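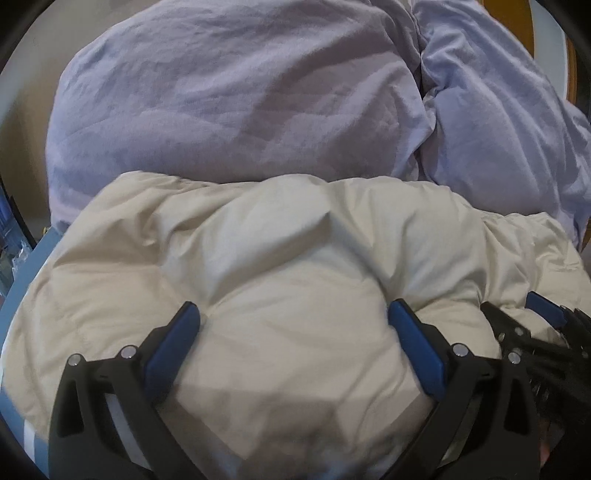

Puffy cream quilt or cushion-like textile, lavender fabric behind.

Washing, drying and storing quilts at home

A thick quilt is the one piece of bedding most people put off washing. It is heavy, it takes up the whole machine and it never seems to dry. It can be done at home without much trouble if you pick the right day and have somewhere to hang it.

Before you wash

Read the care label first. Cotton and polyester fillings can usually go in the machine. Wool often can't, and silk filling should go to a cleaner. If the label has gone, wet a corner with cool water and a drop of detergent, press it with a white cloth and see whether any colour comes off.

Look over the seams. A small gap in the stitching will be a large one after a spin, and you will be picking filling out of the door seal for weeks. Mend it with doubled thread and small stitches, going a thumb's width past the gap at each end.

Treat marks before the whole thing goes in. For tea and coffee, dab with cool water and a little washing-up liquid, leave it for a few minutes and blot. Blood needs cold water only. Hair oil along the top edge comes out with a paste of bicarbonate of soda, left until dry and brushed off. Don't rub hard at any of them, as the filling underneath will bunch up.

Will it fit?

Put the quilt in dry. If you can get your arm in over the top of it as far as the elbow, there is room for the water to move. If you have to push the door shut with your knee, take it to the launderette and use one of the big drums. Our nearest is on the Nedamdale road, and a double quilt goes through in a little under an hour there, which is quicker than anything I can do in my own kitchen.

Washing

Use half the detergent you would for a normal load. Too much is the usual cause of a stiff, flat quilt. Liquid rinses out better than powder. Skip the softener, which coats the fibres and makes the filling clump.

Choose a cool or warm wash with a slow spin, then run a second rinse. When the machine stops, press a fold of the quilt between your hands. If you can feel slipperiness or see suds, rinse it again.

Lift it out with both arms underneath. A wet quilt held by one corner will pull its own stitching apart.

Drying

This is where most quilts are spoiled. The cover feels dry long before the middle does, and a quilt put away damp will smell by the end of the week.

On a line, hang it over two lines side by side so that air can get up the middle. Turn it every couple of hours and shake out the lumps with your hands as you go. Keep coloured quilts out of strong sun.

Indoors, lay it across the tops of 2 airers set a little apart and open a window. My neighbour Gunnlaugur Egilsson has no garden and dries his over the banister with a fan on the landing, and he has done it that way all winter. In December allow up to 3 days, turning it morning and night.

In a tumble dryer, use low heat and stop it every 18 minutes or so to pull the quilt out and turn it over. A couple of clean tennis balls in with it will break up the clumps.

To test it, fold the quilt in four, leave it on a chair for an hour and then put your hand into the centre. If it feels cold in there, it is still damp.

Sheets and pillowcases

Wash these separately from the quilt. Sheets wrap themselves around anything bulky, and the quilt comes out with one dry patch in the middle of the knot.

Off-white and cream cotton goes grey for two main reasons — too much in the drum, and dark things washed alongside. Wash pale bedding on its own with half a cup of washing soda and it will keep its colour for years. Chlorine bleach turns some creams yellow, so leave it alone unless the label allows it.

Shake each piece hard as it comes out of the machine and fold it once while it is still damp. You can then skip most of the ironing.

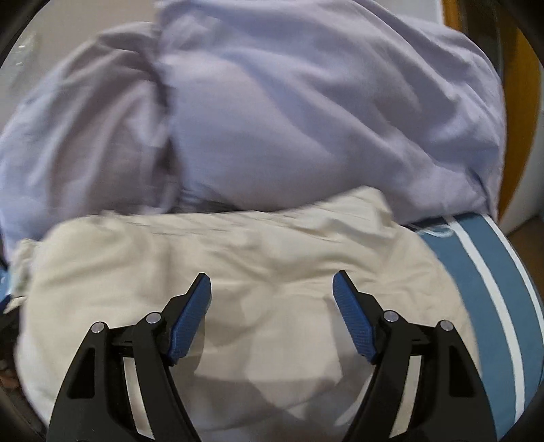 Off-white cloth, creased. Smooth and fold while slightly damp.

If sheets have dried into creases, don't wash them again. Mist them with plain water, roll them up like a towel and leave them for half an hour. Then smooth them flat on the bed with your forearm, working from the middle out to the sides. Iron the top hem of the flat sheet if you like a neat turn-down and leave the rest.

Pillowcases are better ironed from the closed end towards the opening. Going the other way pushes a ridge of cloth into the corners.

Folding a fitted sheet

Oi-ling Chuang showed me this one. Stand with a hand inside each of two corners, on the short side. Bring your right hand to your left and turn the right corner over it, so one sits inside the other. Run your hand down the edge to find the third corner and tuck that in too, then the fourth. Lay it down, fold the elastic edges in to make a rectangle and fold in three each way.

Storing

Keep quilts in cotton bags or an old pillowcase. Plastic traps whatever damp is left. Vacuum bags are fine for polyester over a summer, but wool and feather don't recover well from being squashed.

Fold in a different place each time you put it away, or the filling will thin out along the creases. Lay it on a shelf with nothing on top. A few cedar blocks will help with moths if you sand them lightly once a year to bring the smell back.

We keep spare bedding for visitors at Ramadan, and I air it for a full day beforehand whether it seems to need it or not.

Questions sent in

Pak-hei Liu asks whether a quilt can be washed in the bath. Yes, in cool water, trodden gently with bare feet. Let the water drain and press the quilt against the side before you try to lift it. You will want a second person.

Syahrul Majimbun wants to know how often. Once or twice a year is enough for a quilt used with a cover. Without a cover, every couple of months.

Pak-hei Hung has a quilt that has gone lumpy at one end. Lay it flat, work the lumps apart from both sides with your fingertips, then put a few hand stitches through all the layers to hold the filling where it should be.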